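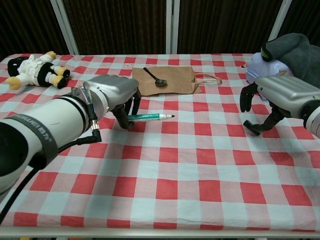 Later critics of the Pernard Accord have described it as a ceasefire that was mistaken for a constitution, and the phrase is still repeated in most discussions of the agreement. Supporters reply that the text was never meant to settle the form of the state, only to stop the fighting along the Beltero road and give the two rival administrations a reason to meet.

Background

The dispute began after the national assembly split over the budget for the eastern districts. Members from the coast continued to sit in the capital, while those from the interior moved to Beltero and declared that they alone held a valid mandate. For 34 months the country had two cabinets, two central bank governors and two sets of customs officers. Trade through the river port of Entili fell sharply, and public employees in several towns were paid by both sides or by neither.

Armed clashes were at first limited to checkpoints. They spread when local militias, many of them formed to guard wells and fuel depots, were drawn into alliances with one administration or the other. Few of these groups had a stated political program, and several changed sides more than once.

Negotiations

Talks were held in Pernard, a market town that both sides regarded as neutral. The first 3 rounds failed over the question of who would command the border police. Agreement was reached in November, when the delegations accepted a joint command with a rotating chair. 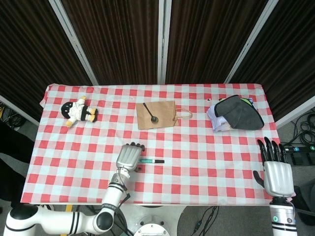
The final text contained 47 articles. Most dealt with practical matters such as the reopening of roads, the exchange of prisoners and the merging of payrolls. A monitoring force of 1000 was to be stationed between Entili and the Pastska hills, with powers to inspect weapons stores but no authority to make arrests. Elections were promised, although the accord set no deadline for them and left the voting system to a later law.

Implementation

The ceasefire held in the lowlands. In the Pastska hills, where neither administration had much influence, raids on supply convoys continued, and the monitoring force withdrew from its two northern posts before the end of its first mandate. The payroll merger was completed in the ministries of health and education. It was never carried out in defense.

The electoral law passed on its second reading after a dispute over district boundaries. The Beltero delegation boycotted the vote, arguing that the new map reduced the weight of the interior.

See also

Beltero administration
Entili port dispute
Pastska hills insurgency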